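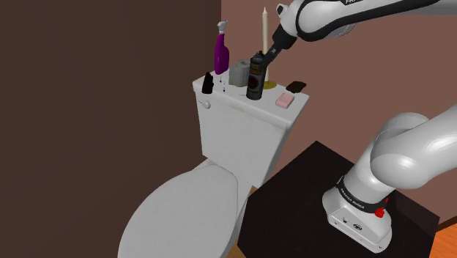 Wrist camera lifts pick rate in Drutley bathroom trial

A team at Drutley Polytechnic has released the first results from a simulated bathroom test that compares camera setups for a single robot arm with a two-finger gripper. Adding a camera close to the gripper raised the number of clean picks from 40 to 57, out of 70 tries with each setup.

The work is part of the Ornov project, which looks at how arms handle household goods in small and awkward rooms. Chiriac, an automation firm in Stumlow, is paying for part of it and supplied the 2 controllers used in the runs.

Every run takes place in the same virtual room. A Franka Emika arm is mounted on a black pedestal beside a toilet, and the goods sit together on the lid of the cistern. They include a spray can, a roll of toilet paper, a purple spray bottle, a candle in a gold holder and a bar of pink soap. The arm is told which item to go for, closes on it, lifts it clear of the lid and holds it still. A pick counts as clean only if nothing else falls off.

Project lead Catinca Tudose said the cistern lid was chosen over a table because it leaves so little room to work.

"On a table you can come in from almost any side," she said. "With a cistern you've got a wall behind, and everything is standing close to everything else. If the fingers open too early, they touch the neighbour."

The spray can was the target in most of the tries. It is dark, round and taller than the toilet roll next to it, and the candle is near enough to get in the way of a finger. Tudose said the candle was the item most often knocked over in the early runs, in March, before the approach path was changed.
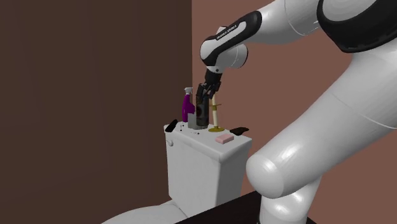

The first setup used fixed cameras only. These look at the cistern from out in the room and give the controller a good idea of where the arm is and where the goods are standing. Their weak point comes late in the reach, when the gripper and wrist get between the camera and the target. The controller then has to work from the last clear view it had.

In the second setup, the fixed cameras stayed where they were and a close view was added. It moves with the gripper and keeps the fingers and the target in sight for the last part of the approach. Nothing else was changed. The arm, the fingers, the start position and the order of the tries were all kept the same so that the two sets could be compared line by line.

Most of the gain came from the last few centimetres. With fixed cameras only, a common fault was for one finger to arrive before the other and push the can sideways. The close view let the controller see the gap on each side and shift across before closing.

The team also tried the close view by itself for a short set of tries and dropped it. Once the arm was pulled back from the cistern, the controller often lost track of which item it was after, and some runs never got started properly. Those tries are not included in the published totals.

The choice of controller made less difference than the team had expected. Chiriac supplied an older unit that sends new arm positions at a fixed pace, and a newer one that slows the arm as the fingers near an object. The newer one was gentler on the lighter goods, mainly the toilet roll, but it took longer over each try. Both were run with both camera setups and the tries were split evenly between them.

Tudose said she would have picked the newer unit before the trial and was now less certain.

"For the can, I'd be happy with either," she said. "For the roll I'd take the slow one. It depends what you're asking the arm to do all day, and how long you're willing to wait."

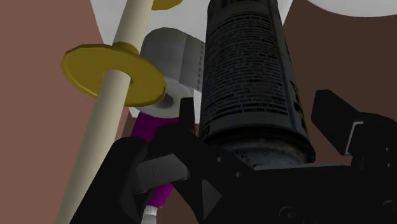
Overlap is still the biggest problem in the close view. When the target is large and near, it can fill much of what the camera sees, and the parts of the gripper itself take up a good share of the rest. The controller has to tell a black finger apart from a dark object, and it has to cope with labels that wrap around a curved side. The team first trained it on plain shapes in flat colours. Results picked up after printed wrappers and metal rims were added to the training set.

Shadow was another cause of missed picks. The underside of the arm darkens the goods as it comes over them, and in some tries the controller treated the edge of a shadow as the edge of the can. Lighting in the room was fixed for this trial. A later round will move the light and change its colour, which Tudose expects to bring both totals down.

A separate comparison of fingers is under way. The current gripper has linked fingers that swing as they close, so the tips change height slightly on the way in. Drutley wants to set this against a straight-sliding design that keeps the tips level. The sliding type is simpler to plan for, but its body is wider and may not fit as easily between the goods and the wall. The soap is likely to be the deciding item, as it lies flat on the lid and gives the fingertips very little height to work with.

Chiriac said it was interested in the finger comparison for its own product line and would keep supporting the project through the next stage. The firm does not sell a home robot. Its main business is in packing lines, where goods also stand close together and often come in shiny or dark containers.

There has been some criticism of the trial from inside the polytechnic. Staff in the mechanical workshop have asked why the tests were not run on a real arm, where friction, bent packaging and a bit of play in the joints would all count. Tudose agreed that the simulated scores should not be read as a promise of what a real machine would do. She said the simulator made it possible to reset the lid to exactly the same layout before each try, which would be slow and hard to get right by hand.

A real cistern has since been set up in the Drutley workshop. It will be used to repeat the can and toilet roll tries first, with the same camera positions measured off the simulated room. The soap and the candle will follow if the gripper pads hold up.

The Ornov team plans to share the room layout, the list of tries and the score sheet with other labs on request. Videos of the failed picks will be included. The controller software belongs to Chiriac and will not be released.

Anyone wanting the files can write to the Ornov office at Drutley Polytechnic. Requests will be answered in the order they come in, and labs are asked to say which arm and gripper they plan to use.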